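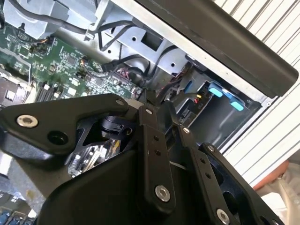 Inside the open chassis. Green motherboard, gray heatsink, dark memory slots next to it.

# Zevonwood open-chassis bench unit

Computer chassis for bench work, sold open so you can get at the board. Refurbished by us at Wondwood, tested before it goes out. Meant for repair classes, parts swapping, practice builds. Not a gaming machine, please don't order it as one.

Updated Oct 29, 2026. Stock is low, next lot in December.

## What you get

- Chassis with motherboard fitted
- Heatsink on, fresh paste
- Memory slots **empty** unless you tick the memory option at checkout
- Front panel wires already on the header pins
- Power cord, bag of spare screws

No drive. No monitor, keyboard or mouse. No operating system either, we get asked alot.

## Working on it

Unplug first. Hold the power button down a few seconds after, then touch bare metal on the case before you touch the board.

Memory: open the clips, line up the notch, push straight down till both ends click. If it won't go in, turn it around. Don't lean on it.

Small wires to the header pins: take a phone photo before pulling any. They are thin and they come off easy, and the pin chart in the manual is printed too small (larger one in the box from the next lot on). Pull by the plug, never the wire.

Heatsink: leave it alone unless you have paste handy. Twist a little before lifting. Clean both faces, then a small dot of new paste in the middle.

Dust: soft brush or canned air, short bursts. Keep the can upright. No vacuum on the board.

## Options

Memory kit, Morikawa, matched pair. Tested in this board, other brands probably fine but we haven't tried them all.

Jarari bench mat, gray, with ground strap. Fits under the chassis with room left over for tools.

Extra screw bag. Get one. You will loose screws.

## Price and ordering

Base unit $47. Mat $23 extra. Memory priced at checkout, it moves around too much to list here.

Order code 838, add M for the mat. Schools can pay by invoice, just put the school name in the notes box.

Ships in 3 business days, double boxed. Pick up from the Wondwood counter is ok too but wait for the email first please, the units are kept at the other building.

## Returns

Won't power on when it arrives? Tell us, we swap it. Bent pins or a cracked slot after you've been in there, sorry, no. Cosmetic scratches on the case are normal for refurbished and don't count.

Keep the box untill you've had it running. Returns without the inner foam get damaged and then we can't refund.

## Known issues

Clock resets if the unit sits unplugged for long. Swap the coin cell, any drugstore has them.

Long beeps at start, blank screen: memory missing or not all the way in. Reseat and try again.

Fan spins, then stops, then spins: normal on first start after a memory change. Give it a minute.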